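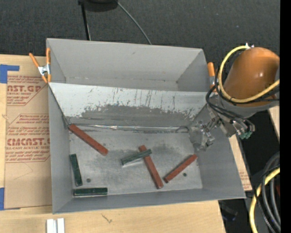 4장. 빈 피킹 세팅하기

Prevden 키트를 제 작업대에 올린 지 꽤 됐는데, 설치 쪽은 한 시간이면 끝나고 진짜 시간을 잡아먹는 건 이 장이더라고요. 팔 고정과 전원 연결(3장)이 끝났다고 보고 바로 들어갈게요.

4.1 빈 고정

1. 빈을 작업대에 올리고 팔 쪽 벽이 베이스와 나란해지게 돌려 놓으세요. 눈대중으로 맞춰도 됩니다. 보정은 뒤에서 따로 해요.
2. 스프링 클램프로 빈 가장자리를 물려 주세요. 저는 주황색 손잡이 달린 걸 양쪽에 하나씩 물려서 써요. 손잡이가 튀어나오니까 팔이 지나가는 길은 꼭 피해서요!
3. 빈을 손으로 밀어 보세요. 조금이라도 밀리면 클램프 위치를 바꾸고 다시 밀어 봅니다.

참고: 칸막이가 있는 빈이면 앞칸만 작업 영역으로 등록하세요. 칸막이가 비스듬한 모델은 Skillatel 설정 화면에서 '경사벽'을 켜야 합니다. 저는 이걸 빼먹고 August 업데이트, 그러니까 8월 버전 깔고 나서야 켰어요(그 전까지 왜 자꾸 벽을 긁나 했죠).

4.2 케이블 정리

4. 손목 쪽 케이블은 여유 있게 고리를 만들어 주세요. 팽팽하면 손목이 돌 때 당깁니다.
5. 수동 모드로 손목을 양끝까지 천천히 돌리면서 케이블이 빈 테두리나 클램프에 걸리는지 보세요.

주의: 5번은 반드시 저속으로! 비상정지 버튼은 손 닿는 데 두고, 팔이 움직이는 동안 빈 안에 손을 넣지 마세요.

4.3 막대 넣고 첫 집기

6. 연습용 막대를 빈에 흩어 놓으세요. 저는 적갈색 셋, 짙은 녹색 셋을 각도 제각각으로 넣어요. 하나쯤은 다른 막대 위에 걸쳐 두는 게 좋아요. 겹친 걸 어떻게 푸는지 처음부터 볼 수 있거든요.
7. Skillatel에서 '새 물체'를 누르고 색깔별로 따로 등록합니다. 샘플은 최대 324장까지 들어가는데, 저는 색마다 16장만 찍고 넘어갔어요.
8. 그리퍼를 빈 오른쪽 벽 위, 아무것도 안 잡은 상태로 대기시키고 '대기 위치 저장'을 누르세요.
9. '한 번 집기'를 실행합니다. 오류 코드 1,579가 뜨면 벽 여유값이 모자란다는 뜻이니 6mm로 올리고 다시 해 보세요.

참고: 바닥이 번들거리는 금속 느낌이거나 반짝이는 테이프가 붙어 있으면 반사광을 막대로 착각할 때가 있어요. 설정에서 '반사 무시'를 한 단계씩 올려 보세요. 너무 올리면 녹색 막대까지 놓쳐서 저는 2단계에서 멈췄습니다.

주의: 벽에 바짝 붙은 막대는 그리퍼가 들어갈 틈이 좁아요. '벽면 접근'을 켜기 전까지는 자동 모드에서 건너뛰게 두세요.

10. 막대를 전부 꺼낼 때까지 '한 번 집기'를 반복하고, 다 되면 막대를 다시 흩어서 한 바퀴 더 돌립니다.

자동 모드는 5장에서 이어집니다. Beltrán 그리퍼를 따로 사서 달았다면 5장 전에 부록의 손가락 길이 표부터 확인하세요.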